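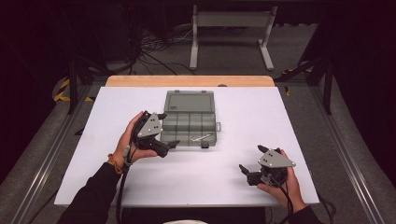

A pair of Urka hand grippers, and the box they were up against.

Filed under: Kit on Test / Grippers
2 min read

The Urka is Dekov's answer to people who want to teach a robot to tidy up but would sooner not buy the robot first. You hold one in each hand, do the job yourself, and the recording goes off to be learned from. A pair costs £3,000, for which you also supply the arms.

We gave ours the small parts organiser, a task that sounds like a rest until you try it with two fingers a side. The brochure calls the handles "intuitive". My wrists have asked for a second opinion.

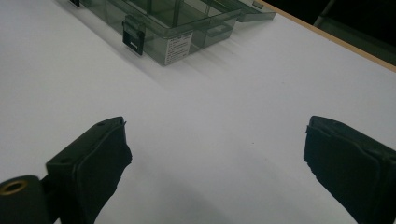 The foam pads on the fingers are the bit I'd watch. They fray, and Dekov sells spares in packs of 96, a number that suggests it knows. The rival Deltis pair has harder pads and a manual of 41 pages, most of them warnings.

I'd still take the Urka. The cables could be longer and the price shorter.

Posted September 3, 2024
© Opoku Kit Reviews | Contact us | Back to top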